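Workshop tips: what I brought home from the Novatwood open day

Novatwood opened its Skestau workshop to the public in February. I went to see how the robots were set up and came home with a list of things to change at my own bench. Doors opened at 9 a.m. and the first demonstration was full, so book ahead if they run it again.

Dalal Akl ran the assembly demonstration. She spent most of her time on preparation and only a few minutes on the arms themselves. Parts were cleaned, sorted and laid out in the order they would be used before anything was switched on.
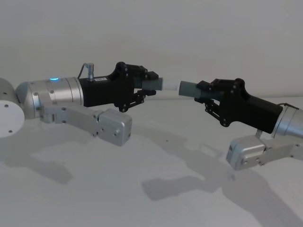
Threaded parts seize up or cross-thread at home mostly through poor lining up at the start. Before turning anything, bring the two ends together and look at them from the side. The grippers had one cylinder sitting slightly lower than the other, with a gentle bend where the ends met, and a bend like that is what to look for on a garden hose fitting, a jar lid or a tap cartridge. Correct it first. Then turn the part backwards until you feel the thread drop, and go forwards by hand for 3 full turns before picking up a spanner. If it binds, back it off and start again.

Clear the bench. Keep only the job in front of you and put the tools on a shelf or trolley to one side. A plain light-coloured top makes a dropped screw much easier to find. I painted mine pale grey the week after.

Check your shadows. Light from one side throws your hands across the work. I added a second lamp on the opposite side and moved both until the joint was clear.

Hold round things properly. Nizar Saab, who looks after tooling, recommends a strip of old bicycle tube around a smooth pipe before it goes in the vice. It stops the pipe slipping and saves the finish. For sanding out old vice marks he starts at 400 grit and uses light pressure.

Label both ends of a cable. Masking tape and a pen will do.

Parking is behind the Jaber building. Allow 4 hours if you want to see the paint area as well, and wear closed shoes or you won't be let onto the floor.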